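Prelura Introduces Noiphan Open Shelving for Small Home Work Areas

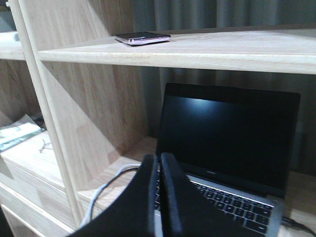
PLUSVILLE, December. Prelura today announced Noiphan, a freestanding shelving unit in pale natural wood intended for rooms where one wall serves for both storage and desk work. The unit uses straight-grained boards with a slightly rounded front edge and round dowel rails. It is offered in two widths.

Upper shelves are sized for small items such as a phone. The compartments below take a laptop, papers and reading glasses. The unit may be placed in front of a curtain or against a wall.

"Most of the requests we received concerned shelf depth," said Anong Petchrat, product manager at Prelura. "Customers wanted a laptop to sit fully on the board with the lid open."

Shelf height is adjustable in five positions. Assembly requires one hex key, supplied, and takes some 12 minutes per section. Boards should be cleaned with a dry or slightly damp cloth.

Noiphan ships with a warranty of three years. Orders are handled through Prarkik, the company's retail partner.

Press contact: Hugo Pons, Prelura, Plusville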